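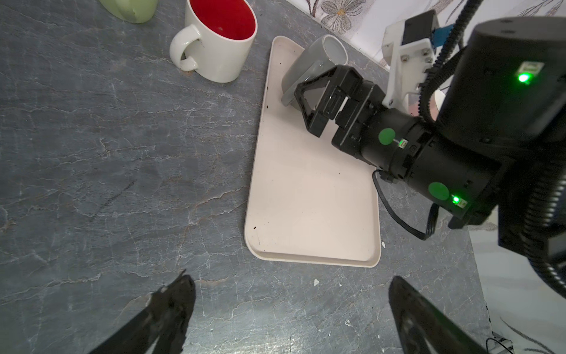
*Reading time: 2 minutes*

# Vukix two-arm table station

The Vukix is a station with two robot arms for light work on a table or a kitchen counter. It is made by Bralside and sold with grippers, cables, control box and software. On our open day on May 6, 2025, visitors could see it clear up cups and mugs, and many asked for the details in writing, so we put them on this page.

## What was shown

The task of the day was a cup and a tray. One arm holds a gray plastic cup by the side, over the far end of a cream tray, while the second arm looks on from its own wrist camera. Deepak Thakur guided the demonstration and let the visitors choose where the next cup should go. Mugs were the more difficult part, as the handle can point in any direction.

Several guests wanted to know if the counter must be special. It must not be. Ordinary stone, wood or steel is fine, if it is level and does not shake.

## Main data

| | |
|---|---|
| Arms | 2 |
| Weight of one arm | 11 kg |
| Reach of one arm | 900 mm |
| Grippers | two fingers, black, exchangeable |
| Order number | 1,356 |

The finger tips are wearing parts. Please look at them every week and change both tips of a gripper at the same time. A spare set is in the box.

## Visits and orders

The next demonstration is in our Breltside showroom, with place for 19 persons. You may bring your own cups, trays or small boxes, but please no thin glass. For a date or a price, write to Aldo Amato at the sales desk. Delivery and first setup are done by our partner Peixoto, and a half day of training is included.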